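My sister's children come to us in February, so this month I am collecting play food for them. I grew up in Garnmont, where we had a wooden spoon and a lot of imagination, and I was surprised how much choice exists today. I wrote down what I liked and what I did not like.

I began with the peppers. A green one, a red one and a yellow one are enough for a small shop or a small kitchen, and the colors are easy to name for a child who is still learning the words.
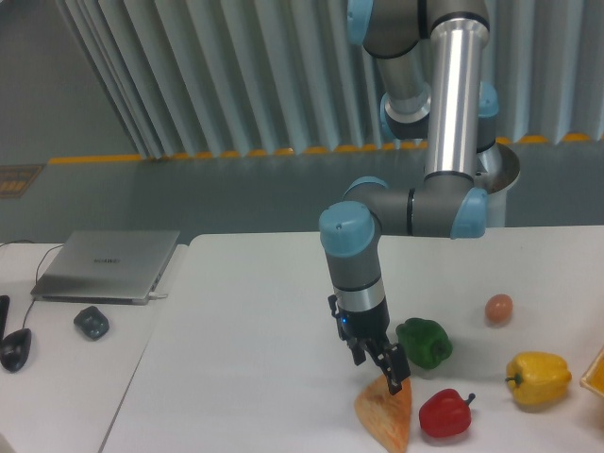

The shop Savix has a set with 2,114 pieces. I cannot imagine who picks them up in the evening. For me it is better to have few things, and each thing should be clear from far away. A pepper must look like a pepper, also when it lies on its side.

The egg was more difficult to choose. Many toy eggs are pure white, and I wanted a brown one, as my grandmother's hens gave us.
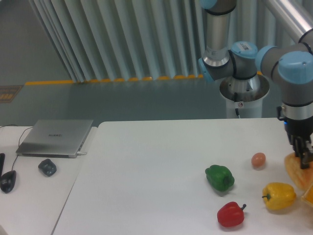
Where do you keep play food when the children go home?
In a low box without a lid, on the bottom shelf, so they can find it again by themselves.

I also like the slice of pizza, because it is flat and one can serve it without a plate. My niece will surely put the egg on it.
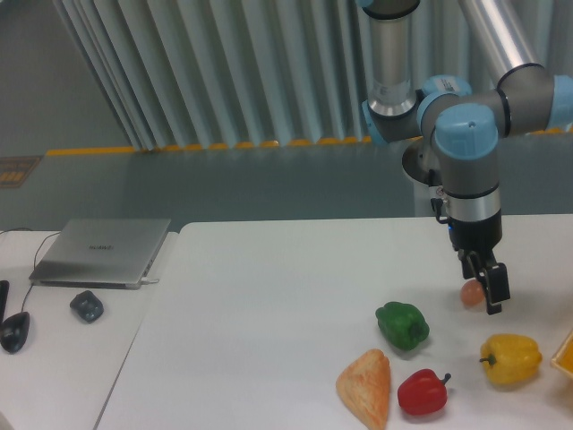 Next I would like to find a tomato and maybe a small fish. Ackah has a nice fish but the postage is too high for one fish, so I wait.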